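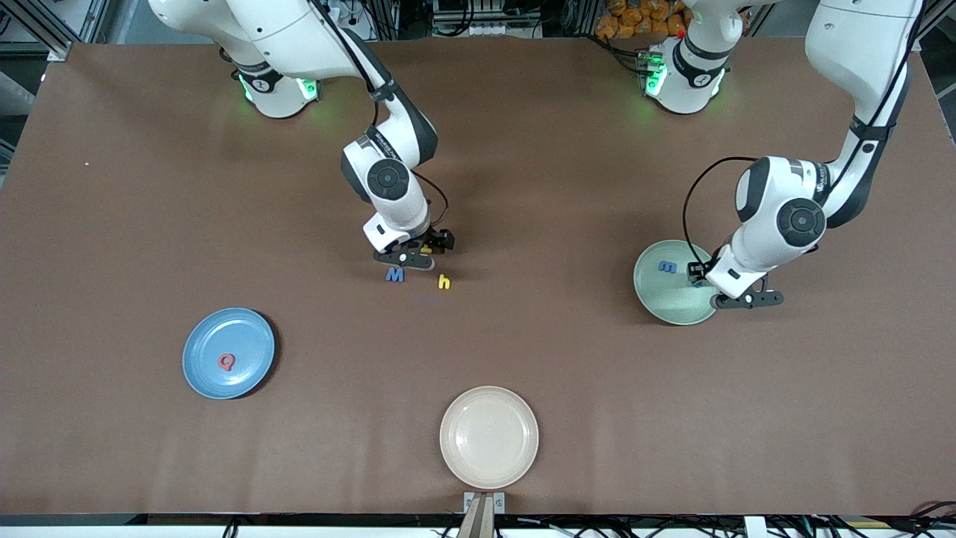
Two-arm table, letters and plates out. Walk-round of April 1, 2023.

Sorting cell check, Drirncombe
Checked by: Ingrid Villanueva

Status lights on arm bases: OK
Green. I like that I can read them from the doorway now, before I've even got my gloves on!

Cable loops at the wrists: OK, watch
I ran my hand along both with the power off and felt no nicks. They do swing wide, so please don't hang anything near them.

Gripper fingers: OK
Wiped down. Muireann Mac Carthaigh does these every 4 shifts and it shows.

Tabletop: needs attention
Wrinkles toward the front, and there's a bluish smudge near the M and the h that I'd like cleaned up. Small stuff, but foam letters catch on small stuff.

Cables under the front edge: needs attention
Tie them back, please. We stand there a lot more than we used to.

Stop button reach: OK
Tested from all 3 standing spots.

People: comments
My wrists are so much happier since we quit sorting by hand (five years of that, ouch). What I miss is the talking. Now it's one of us watching and the other off in packing, and the watching is tiring in its own way. I've asked for a swap every hour and a proper stool.

Next check: before the Flivcombe order starts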